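Inicio · Hogar · Electricidad · Foros · Entrar

¿Regleta siempre enchufada, gasta o no?
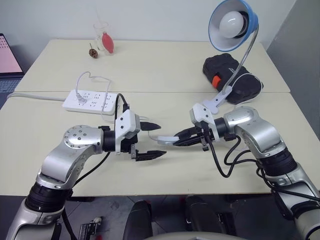
Me llegó la factura de la luz y subió bastante desde junio, sin cambiar nada en casa. Piso de alquiler, contador nuevo. Tengo una regleta blanca encima de la mesa, con el enchufe blanco a mano, y me da pereza quitarlo cada noche — ¿sirve de algo? La tele y el router van aparte.

Abílio Gouveia
La regleta sola, casi nada. Lo que gasta es lo que cuelgas de ella. Compra un medidor de enchufe, el mío es un Cludis, y mira aparato por aparato. Yo encontre un equipo de música viejo chupando unos 2 vatios apagado. Poca cosa, pero suma.

Skendness
Cambia de tarifa y ya

Khondokar
Mira antes la potencia contratada — ahí se va el dinero fijo. Y el termo, ponle un programdor.

Relacionados
Termo eléctrico de noche, ¿compensa?
Salta el diferencial cuando llueve
Cargador del móvil siempre puesto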